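Workshop notebook, December 26, 2020

Came in to a quiet building, which I had been promised would be good for getting things done. What I got done was the case.

For anyone reading this after the break: the case is the black hard-shell one that the Gritevus meter is supposed to travel in. It lived under the bench by the door until October, when Armindo needed the space for his boots. Since then it has been on the shelf, on the cart, in the hall and, for two days, in Nadège's car. It is going to Stisside with Hafþór after New Year's and has to be fit for that, or at least shut.

Moved it to the white table and started with the outside. The lid has a shallow recess in the middle with a small label in it. The inventory sheet says the label should carry our asset number, 1375. I'd like whoever filled in the sheet to come and show me, bringing their own glasses. New label requested. Edivaldo has the label maker and is in Brazil. The label maker may be too. 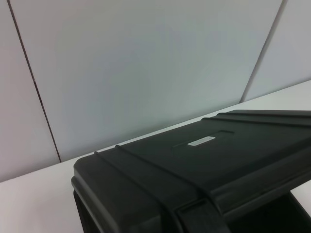

Weight next. The carrier Hafþór is using wants 30 pounds or less with everything in. Bathroom scale from the first aid room, me on it with the case, me on it without the case, subtract. I did this twice and learned that the first aid room scale has opinions. Will borrow the shipping scale from downstairs once there is someone downstairs.

Packing list as it stands, to be argued over:

Meter, in its own bag
Charger and the long lead
The short lead, if found
2 spare fuses (Reiko says more, Reiko is not carrying it)
Printed manual, the Druretti edition, since the new one leaves out the chapter we use
Cloth
Something soft for the corners

On the last point. The foam that came with the case was cut for the old Siddiqui unit, a fatter instrument altogether, and the new meter slides around in that hole like a pea in a boot. Options are (a) order a new foam insert, 20 days, or (b) pack the gap with offcuts and say nothing. I have written (a) in the order book and intend to do (b).

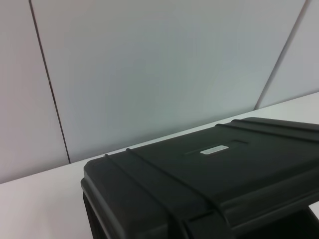

Latches. Reiko's note from the last trip says "front latch stiff, use thumb." I used thumb. Then I used the other thumb. A little silicone spray on a rag is what the maker's leaflet suggests, and I would have followed it to the letter if the can hadn't been empty and put back on the shelf with its cap on, as is the custom here. Used the dregs of the one in the bike drawer. Please nobody ride anything until I replace it.

Still open:

New label, waiting on Edivaldo
Proper weight
Short lead. Armindo thinks it is in the drawer marked LONG LEADS, and I'm afraid he's probably right
Spray, two cans this time, one for me to hide
Hafþór to confirm whether he wants the shoulder strap. He said no in October and then complained about his shoulder

Nadège called at lunch to ask whether the case was in her car again. Told her no. She went out and checked anyway, and found the strap.

Leaving the case on the white table tonight. If you need the table, move the case to the cart and WRITE IT DOWN ON THIS PAGE, with your initials, so I can find it without phoning four people on their vacation. Lights off, heater off, bike drawer shut.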